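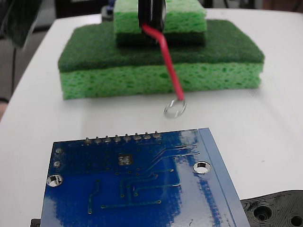 Duas esponjas verdes empilhadas, esfregão contra esfregão. A maior fica por baixo.

Tempo de leitura: 4 minutos

Este site utiliza cookies para guardar as suas preferências de leitura do arquivo. Aceitar | Recusar | Saber mais

Lista: cozinha-savari
Assunto: Re: Esponjas da copa, tamanhos e arrumação
De: Deepika Gowda
Data: 2026-08-19

Boa tarde a todos,

Respondo por partes à mensagem do Varghese, que fica citada mais abaixo para quem entrou na lista há pouco tempo.

Quanto ao tamanho. Compramos dois formatos e vamos continuar assim. A esponja grande é para tachos, tabuleiros e para a bancada. A pequena é para copos, chávenas e para o interior das garrafas de boca larga. Já experimentámos ter só a grande e os copos altos ficavam mal lavados no fundo, porque a esponja não entra sem ser dobrada e, dobrada, rasga pela colagem entre as duas camadas. Só com a pequena demora-se o dobro do tempo num tabuleiro de forno.

Quanto à posição. Quando as duas estiverem uma em cima da outra, peço que fiquem como estão na fotografia: a grande pousada sobre a parte verde-clara, com o esfregão verde-escuro para cima, e a pequena ao contrário, com o esfregão para baixo. Os dois esfregões ficam encostados um ao outro e a parte porosa da pequena fica virada para o ar. Isto é para esponjas novas ou já secas, à espera de uso. As que acabaram de ser usadas não se empilham. Espremem-se bem e ficam de pé no suporte, ao lado da torneira, com espaço entre elas.

O Varghese pergunta se o esfregão de uma não estraga o da outra. Não notei diferença nenhuma. O que estraga a parte macia é ficar com o esfregão de outra esponja em cima e alguém pousar um prato por cima das duas, que foi o que aconteceu em julho.

Quanto à troca. Sete dias de uso para a esponja grande, mesmo que pareça boa. A pequena pode seguir o mesmo calendário, é mais fácil de lembrar. Se cheirar mal antes disso, vai para o lixo e abre-se outra, não é preciso perguntar. A esponja retirada não passa para a limpeza do chão nem da casa de banho. Para isso há panos próprios no armário do corredor, na prateleira de baixo.

Quanto à desinfeção. Peço que deixem de pôr as esponjas no micro-ondas. Uma delas foi aquecida sem água suficiente e o cheiro a queimado ficou na copa até ao dia seguinte. Se alguém quiser prolongar a vida de uma esponja, que a passe por água bem quente, com detergente, e a esprema várias vezes. No fim do prazo troca-se na mesma.

Quanto às superfícies. O lado verde-escuro não é para usar nas frigideiras antiaderentes, nem na porta do frigorífico, nem nas mesas brancas. A mesa junto à janela já tem uma zona baça no canto esquerdo que não sai. Para as mesas chega a parte verde-clara, com pouca água, e depois um pano seco. Café seco e molho de tomate saem se a esponja ficar pousada em cima da mancha um bocado antes de se esfregar.

Quanto às compras. Temos 3 embalagens da Stidano por abrir no armário por cima do lava-loiça e meia embalagem da Flekine na gaveta dos panos. Gastamos primeiro as da Flekine. Preferia que a próxima encomenda fosse toda da Stidano, por me parecer que a camada abrasiva se descola mais tarde, mas a diferença de preço não é grande e aceito outra opinião. Quem tirar a última de uma embalagem escreve na folha da porta do armário, por favor. A folha está lá desde a primavera e tem duas linhas preenchidas, ambas com a minha letra.

Falta decidir o que fazer ao suporte de arame. Está enferrujado em baixo e deixa marca no lava-loiça. Vi um de plástico com furos no fundo, mas não medi o espaço atrás da torneira. Se alguém passar pela copa com uma fita métrica, agradeço a largura e a profundidade.

Cumprimentos,
Deepika Gowda

> De: Varghese
> Para: cozinha-savari
> Assunto: Esponjas da copa, tamanhos e arrumação
>
> Olá,
>
> Fiquei com a copa esta semana e tenho algumas dúvidas.
>
> Primeira: há esponjas grandes e pequenas misturadas no mesmo armário. É de propósito ou foi engano na encomenda? Se foi engano, posso pedir só das grandes da próxima vez.
>
> Segunda: encontrei 4 esponjas molhadas empilhadas ao canto do lava-loiça, todas viradas para o mesmo lado. As de baixo estavam viscosas e deitei-as fora. Há alguma maneira combinada de as arrumar? Se for para ficarem com os esfregões encostados, isso não gasta o material?
>
> Terceira: de quanto em quanto tempo se trocam? Em casa troco quando começam a desfazer-se, mas aqui lava muito mais gente.
>
> Alguém deixou também uma esponja dentro do micro-ondas. Tirei-a e limpei o prato. Não sei se era para desinfetar ou se ficou lá esquecida.
>
> E as mesas brancas, limpam-se com quê? Usei a parte verde-escura para tirar um círculo de café e fiquei com a impressão de que a superfície perdeu um pouco de brilho. Parei logo.
>
> Obrigado,
> Varghese

P.S. Varghese, o círculo de café já lá estava antes da tua semana. A esponja do micro-ondas era para desinfetar, segundo me disseram, e fizeste bem em tirá-la. Deixei uma grande e uma pequena novas no suporte. As luvas de borracha tamanho M acabaram e seguem na mesma encomenda.

Receba o resumo desta lista no seu e-mail. Subscrever | Cancelar subscrição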